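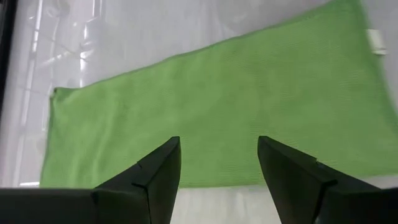
How often do the fingertips of a cloth-folding gripper need to be replaced?
On our cell we change them after 3757 grasps or at the first visible rounding of the tip, whichever comes first, and in practice the rounding usually wins.

3. Setup and upkeep of the folding cell

3.1 The workstation

All of the experiments in this paper were run on a single cell, which we call Edar after the street our first lab was on, and which has been in nearly constant use since January. It consists of one six-axis arm bolted to a steel pedestal, a parallel gripper with two black fingers, a small camera at the wrist, and a pale work surface with a clear, glossy sheet laid over it. We spend more time on the cell itself than is usual in a paper on folding policies, and we hope the reader will be patient with us. Much of what we learned in the first year was really about fingers, screws and plastic sheet, and we would have been glad to find it written down somewhere.

Figure 1 gives the wrist camera's view of the work surface with a green cloth spread on it and the fingers open. The fingertips come into the picture from the bottom edge, and we set the camera up so that they always would. With both tips in view, the policy can learn the distance between finger and fabric from the image alone, and we did not have to trust the hand-eye calibration to better than a few millimeters. The price is that the fingers hide part of whatever is close to them. In Figure 1 some of the cloth's lower edge is lost behind them in just this way, although its middle stretch can still be followed through the gap.

Figure 1. Wrist camera view of a green cloth on the covered work surface, gripper open. The upper-left corner of the cloth is slightly raised; a small white tag is attached near the upper part of the right edge.

3.2 The surface and its covering

The clear sheet was Natalia Huerta's suggestion. Before we had it, the fingertips would catch on the bare table during low approaches, and every few days we found a new scratch and a little black dust. The sheet lets a tip slide under a hem with much less force, and it can be peeled off and replaced in a few minutes. We buy it by the roll from Pawlak, a packaging supplier two towns over, and we cut it a hand's width larger than the table on every side so that it can be taped underneath.

The sheet does bring a nuisance with it, and that is glare. Long white streaks and short broken highlights show up wherever the covering is creased or does not lie flat, and the upper left of Figure 1 has a good number of them. Our early edge detector was very fond of these streaks and would now and then propose one as a hem. We tried a matte sheet for two weeks, but the fingers dragged on it, so we went back to the glossy one and dealt with the reflections in software, by asking that any candidate edge have cloth color on one side of it. For a cloth of one nearly uniform color, like the green one, this test is simple and quick. It is a good deal less comfortable with white towels, as Section 5 will show.

We stretch the sheet again every Monday. Whoever does it starts from the middle of the far side, works out toward the corners, and then wipes the surface with a dry cotton rag. We do not use glass cleaner any more, because it left a film that made the fingers squeak and stick.

3.3 The fingers

The fingers are angular, with blunt, narrow tips. We tried sharper ones first, and they were very good at getting under a flat hem and also very good at snagging the weave. The blunt tip needs some help from the cloth, such as a raised corner or a small fold, and so the policy is trained to look for one before it commits to a grasp. A puckered corner like the one at the upper left of the cloth in Figure 1 is what we hope it will choose.

Each new pair is checked against a flat block before it goes on. The two tips should stand at the same height when the gripper is open, and Jarosław Adamczyk, who looked after the cell through most of the study, made a small brass gauge for this that hangs on the pedestal by a string. We tighten the mounting screws in two passes, close the gripper on a strip of paper, and pull. If the paper slides out on one side more easily than on the other, the pair comes off and we begin again.

Over the whole study we logged 718 folding attempts on Edar, of which 651 were finished without anyone touching the cell. Most of the others were stopped by a missed grasp, and a smaller share by faults in the hardware. The most stubborn of these was a loose connector on the wrist cable, which dropped the camera image for a moment whenever the last joint turned past a certain angle. We blamed the Vondbridge driver for it through most of April 2021, and owe its maintainers an apology. The repair was a short strain relief and a second cable tie, set a little farther back along the forearm so that the loop has room to turn.

3.4 Daily checks

Before the first run of the day, the operator opens and closes the gripper with nothing in it, looks at the live image, and compares the position of the two tips with a stored reference. A shift of more than 2 pixels in either tip means that the camera bracket or a finger has moved, and we do not collect data until the cause is found. The check is part of the Irkoseo startup script, which will not release the arm until someone has typed their initials.

Cloths are spread by hand between attempts. We ask the operator to leave the wrinkles that come naturally and not to smooth the fabric out, and to leave any tags on. Tags are a mild trouble for the grasp planner, which at first took them for loose corners and went after them with some enthusiasm. We kept them anyway, as the cloths people have at home have tags too, and the planner's treatment of them is described in Section 4.2.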